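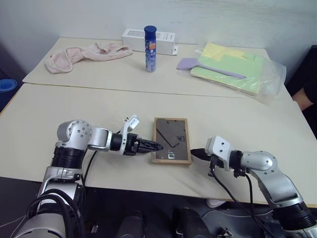 Rent on the Ukance storage unit goes up to $178 in March, so I'm emptying it. Most of what's in there is family photos. I start with the framed ones, face down like the one with the light brown wood border, and check the backing for names or dates before I open anything.

Threads > Niall Ogilvie > Family photos

2/ Loose prints so far: 359. Pencil on the back is fine. Ballpoint presses through, so I write on the sleeve.

3/ Skanby box is done. Pringle side of the family is next.

Search posts

Recent
Scanning slides at home
Labeling old negatives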